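Sorting and Clearing a Work Surface
Course handout, unit 5
Instructor: Anju Prajapati

Welcome back! This is the unit I look forward to all term, because everyone owns a table and nearly everyone has a table that has filled up. We'll spend the session on small loose things: the bits that drift onto a surface and stay there. Bring a shallow tray and a handful of odds and ends from home (the odder the better).

Why small things are hard

Big things have homes. A coat goes on a hook, a pan goes in a cupboard. A short length of cord or a part from something you printed last December doesn't belong to any room in particular, so it lands on the nearest flat place. Brijesh Nishad, who teaches the storage unit after mine, calls these "orphans," and I've happily stolen the word.

Reading the surface first

Before you touch anything, look. Stand back far enough to take in the whole table and ask what kinds of things are on it. Try three loose groups:

Parts – pieces that belong to something bigger
Ties – cord, string, ribbon, anything knotted
Strays – whatever doesn't fit the first two

The groups will wobble, and that's fine! Last year Omprakash Bhardwaj and Makis Lambrakis argued over a wooden clothespin for most of a coffee break. I still think it was a tie.

Start from the middle

Work outward from the center of the table. The middle is where your hands want to be, and a clear patch there gives you room to sort. Pick up one item, name its group out loud, put it in the tray, go back for the next. On a pale wood top like this one, the white wedge-shaped block with the small hole would go under parts for me, and the knotted green thing beside it under ties, at least until somebody makes a good case for strays.

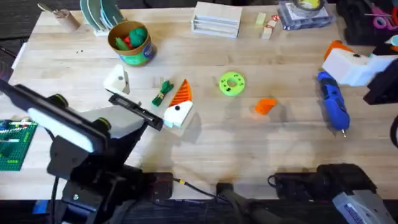 Knots

Leave them alone on the first pass. Untying is a separate job, and a lovely one, but it will eat your whole session. Put knotted things in the tray as they are and come back to them with good light and a cup of tea.

For next time

Clear one surface at home using the three groups. Write down anything you couldn't place, and bring it along if it fits in a pocket. Yogesh Kaushik will be collecting the notes in room 17.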